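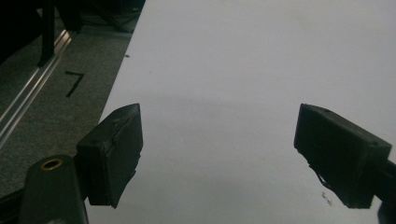

Zinhle Nkuna thinks a hand-held gripper needs no inspection rule at all: if the pads wear out you'll see it in the data, and until then a checklist slows everybody down. She wrote that under my last review. I've now used the Domitar hand-held gripper for long enough to disagree with her, so this review is mostly about upkeep, and about the sheet of rules that ships with it.

The Domitar is a two-finger gripper you carry in your hand to record tasks for a robot arm to learn from. Mine has black pads and a brass threaded insert set into the plastic body. It weighs little enough that I can work a full morning with it, and the jaws open wide enough for most kitchen items. The grip is fine for my hand. Corina Pop, who has smaller hands, found the trigger a stretch.

The rule sheet is one page. It asks for four things. Check both pads before each session. Retire a pad at 3000 closures, or sooner if the edge is torn. Change pads in pairs. Wipe down the work surface between batches.

The pads are the weak point. The faces pick up scuffs, which don't bother me much. The bottom edges are worse. One of my pads has a frayed lower edge with a thin strip hanging off it, and the other has gone ragged along its lip. By the rule sheet both of them are due for replacement, whatever the closure count says. A hanging strip can touch an object before the pad does, and on small parts that matters. I also found bits of debris on the white work surface near the torn edge. I can't say they came from the pad, but I'd want them wiped up either way.

I disagree with the sheet on one point. A closure count is hard to keep by hand, and the Domitar doesn't keep one for you. We tried a tally sheet and gave up on it. Now we look at the pads every 200 recordings and write down the result with initials. That takes less than a minute. Anas Ragab wanted a photo with each entry too, and I've come around to it. "Slightly worn" meant something different to each of us.

Changing pads took me 6 minutes the first time, and most of that was finding the right driver. A spare pair from Ntuli cost me $105, which is too much for a part that is supposed to wear out. I have not tried third-party pads. If you do, record which set you used, or you won't be able to compare the sessions later.

What I'd like from the next version of the sheet:

A picture of a good edge and a bad edge, side by side.
A line saying what to do with recordings made after the last good check. We flag ours and leave them out until someone has looked at them.
A place to write the pad set number.

Would I buy it again? Yes, with two spare pairs in the same order. The body has held up and the inserts are still tight. Four stars. I took one off for the price of the pads.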